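In Defence of the Slow Walker
8/20/13

I have been passed on the trail by just about everyone, and I've made my peace with it. Grandmothers with poles, a dad with a toddler in a carrier, a whole school group in matching yellow hats -- they all come up behind me, say a cheery g'day, and vanish around the next bend. Good on them, I say, and I mean it.

What I don't love is being told there's something wrong with my pace. Back in July I did the Nement loop with our bushwalking club, and at the car park afterwards the talk was all about splits and averages and who'd shaved 4 minutes off the climb. One fellow had his whole season planned out, 500 kilometres of it, and when I mentioned I'd stopped for a good long while to watch a lyrebird scratching about in the leaf litter, he asked if I'd remembered to pause my watch. I don't own a watch!

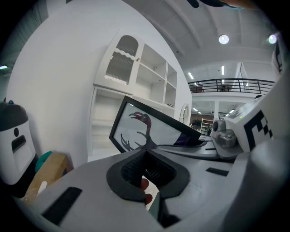 Grey shell, black rubber pad and a bit of red.

I'm not against fitness, mind you. My friend Vanderleia Camargo runs the Vieira ridge before breakfast, all the way to the lookout and back, and she comes home glowing and is lovely company for the rest of the day. If running is your way of being in the bush, then run, and I'll step off the track for you and hold the dog. But somewhere along the line our clubs started grading every outing by speed, and I think we've lost a few people over it. I know two who used to come every month and now walk on their own, worried they'd hold everybody up.

My suggestion is a small one. Put a slow walk on the calendar once a month, call it a slow walk, and give it a leader who likes stopping. Let there be a thermos. Let someone spend 30 minutes arguing over whether that's a stringybark or a peppermint (it's usually a peppermint). The quick ones can still have their ridge, and they might even come along with us now and then when their knees are playing up.

I'd lead the first one myself, if the club will have me. Bring a hat and something to share for morning tea.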